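**Sink area takes: keep going or move on?**

**nelitz_fan**
Saturday went so well! We got 43 good takes at the sink, mostly folding and hanging cloths, and I'm itching to push on to 60 before we touch another task. The Honham kitchen set has nothing like this in it and I think the model will love the variety (bottles, taps, crumpled fabric, all of it).

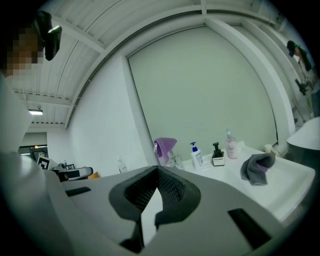 *Gripper view at the counter, lilac cloth over the tap, pump bottles along the back.*

**Brano**
Lovely stuff, and the pump bottles are a great idea. I'd stop at 43 though. Move the cloth, swap the bottles round, try it with the blind up. Seventeen more of the same layout won't teach it much.

**lpereyra**
Disagree! Our first policy fell over on crumpled fabric precisely from having too few repeats. Do the 60, then shuffle.
– Lautaro Pereyra

**Brano**
But was that too few repeats, or 3 people all folding differently? I remember those takes, Lautaro :)

**lpereyra**
Bit of both, fair enough. I still want the 60.

**nelitz_fan**
What if I keep the cloths and change the bottles every 2 takes? Same motion, new clutter.

**Brano**
Now that I'd happily watch. Crumple the dark one differently each time as well, please!

**nelitz_fan**
Will do. Uploading the first lot to the Cao folder tonight.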